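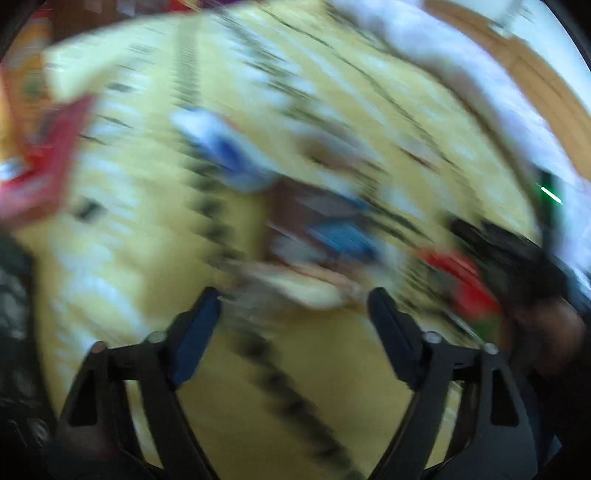 Figure 1. Gripper fingers open, nothing held between the dark blue pads.

Recovering heat from shower waste water at the Dusura sports hall
Project report, Wycliffe Nyaga and Beatrice Ogola

1. Background

Hot water is the largest single heat load at the Dusura sports hall outside the winter months. Water leaves the shower drains still warm and runs straight to the sewer. A heat exchanger placed in the drain can pass part of that warmth to the cold supply on its way to the mixer, so that less hot water is drawn from the tank for the same shower temperature.

The project set out to measure how much heat could be recovered in this way from a small group of showers, and whether the recovered heat depended on how the hall was being used. Solar panels and heat pumps were outside the scope of the work.

2. Equipment

The exchanger was a Viklund vertical pipe unit, made up of a central copper drain with a supply pipe wound tightly around it. Waste water runs down the inner wall as a thin film while fresh water rises through the coil. The unit has no moving parts and no electrical supply.

It was fitted below 3 showers in the ground floor changing room, which share a drain. The preheated water was fed to the cold side of the mixers only. Feeding the tank as well would have raised the amount recovered, but the pipe run to the plant room was too long to lag within the time allowed.

Temperature probes were strapped to the supply pipe before and after the coil and covered with foam. A flow meter was placed on the inlet. Readings went to a Zustirton logger mounted above the ceiling panel. The probes were checked against each other in a bucket of stirred water before fitting, and a small fixed offset on the outlet probe was taken off all later readings.

3. Method

Logging ran for two weeks in October. A shower was taken to begin when flow was first detected and to end when flow stopped. Short bursts, such as those made by cleaning, were removed by setting a lower limit on the volume drawn. Where showers overlapped, the flow could not be divided between them and the period was treated as one event.

Heat recovered was found from the mass of water passing through the coil, its specific heat capacity and the difference between outlet and inlet temperature. Values were summed over each event.

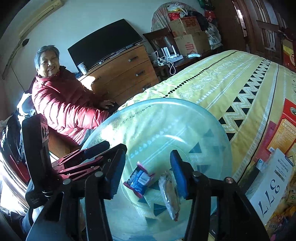 Heat lost from the coil to the room was not measured. The coil sits in an unheated riser, so some loss is certain, but the outlet probe is downstream of the coil and the loss is already included in its reading. Loss between the probe and the mixers is not, and the results will be slightly high for that reason.

4. Results

A total of 224 events were kept after filtering. The mean temperature rise across the coil, once the flow had settled, was 8 degrees. The rise was small at the start of every event, as the drain pipe had to warm up before heat could pass to the supply. Very short showers therefore recovered little.

Events that followed closely on another did better. The copper was still warm and the delay at the start was shorter. This was clearest on Saturday, when teams finish their matches together and the showers are in near constant use. Weekday mornings gave the poorest results, with single users spaced well apart.

Flow through the coil fell as the supply warmed. This is expected with thermostatic mixers, which alter the mix to hold the set temperature, though it makes a simple estimate from shower time alone unreliable.

5. Discussion

The output figures quoted for units of this kind assume steady flow and a warm pipe. Neither held for much of the logging period. A hall with mostly single users should expect a lower return than one used by teams, even with the same total volume of water.

Hair and soap film on the inner wall may reduce heat transfer over time. The period was too short to show this. The Jirnodov swimming pool has a similar unit which has been in use for longer, and a comparison of the two would be useful if the same probes could be fitted there.

6. Further work

The logger will stay in place until the end of term. The next step is to lag the pipe between the coil and the mixers and repeat the measurements with an extra probe at the mixer inlet.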